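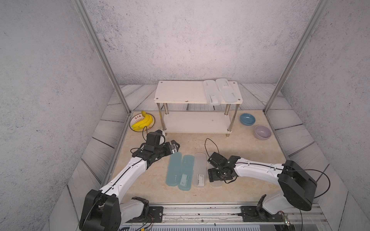 Household Storage and Upkeep
Handout for session 3: small shelves and open storage
Tutor: Ghizlane Hamdy

Bring this sheet on Thursday along with your kitchen plan from last time. We start with the short reading and then go on to the practical.

1. What a small shelf is for

A low two-tier shelf gives you two surfaces on the footprint of one. It suits a worktop, a desk or the bottom of a deep cupboard. The boards do the carrying and the legs decide how steady it is. Before putting anything on a shelf, press down on each corner of the top board in turn. If it rocks, sort that out first.

Steel legs with white boards are common in rented kitchens. The steel wipes clean easily, but the boards chip along the front edge, where things get dragged on and off. A chip is worth noting on your upkeep sheet. If the core of the board is showing, keep water away from it until it has been sealed.

2. What goes where

Top board: light things in daily use. Pencil cases, a notepad, keys, post waiting to be answered. Lay long, narrow cases side by side and front to back, so that one can be taken without moving the other.

Lower board: flatter things, or things used less often. Measure the gap before you plan it. Several of last term's plans had bowls that would not fit under the top board.

Beside the shelf: bowls and plates waiting to be used. Bananas can stay out on a plate. Leave a hand's width between crockery and the legs.

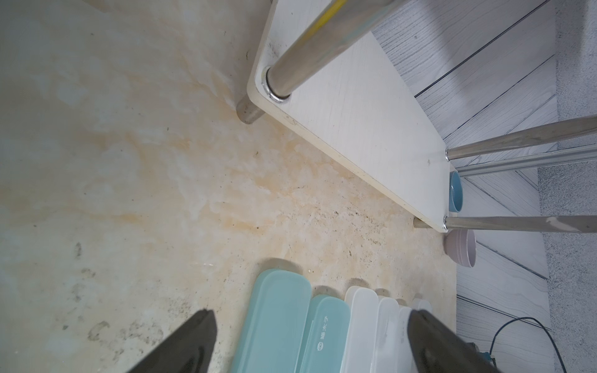 3. Cleaning round the legs

Grit and crumbs gather on the worktop near a shelf and are easily missed from the front. Clear both boards, move any bowls away, then lift the shelf. Do not slide it, as grit under the feet will scratch.

Use 500 ml of warm water with a little washing-up liquid. Wipe the worktop in one direction and rinse the cloth often. Stains may need a second go. Wipe the poles from top to bottom, go round each collar with a corner of the cloth, and dry the steel at once to avoid marks.

4. Practical

Work in groups of 2. Draw your shelf from the front and from one side, mark any wear, and write down where each item will go. Hand in the drawing with your upkeep sheet.

Reading: course pack, page 49.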